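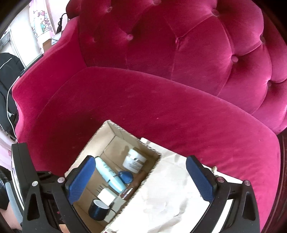 Figure 3. A box of small things on the seat of a velvet armchair.

4.2 Chairs as halfway places

When we began asking people where their belongings go during a clear-out, we expected to hear a good deal about cupboards and very little about chairs. Yet chairs came up again and again, and with real affection, in the homes we visited for the Zistby study. An armchair is at a kind height, it is soft enough to put a jar down on without a second thought, and it has arms that stop things wandering off. In Figure 3 an open cardboard box sits on the seat of a deep-buttoned magenta chair, with a tube bottle, a white cream jar and a blue key fob tag lying together beside a crumpled sheet of packing paper. The key fob is the piece we would draw the reader's eye to, for mixtures of this sort – toiletries and one stray thing from quite another part of life – turned up in 9 of the 16 households.

Sơn Huỳnh, in his earlier work on the Grasso flats, called such boxes "undecided", and we have been glad to borrow the word. Several of our participants told us that an undecided box would stay on its chair until a visitor needed to sit down, and one lady in Grurkumum had kept hers there since August and grown rather fond of it. We did not ask anyone to hurry. The diaries they wrote for us, which came to around 3,000 entries, suggest that small bathroom things are moved more often than anything else, and we return to them in Section 4.3.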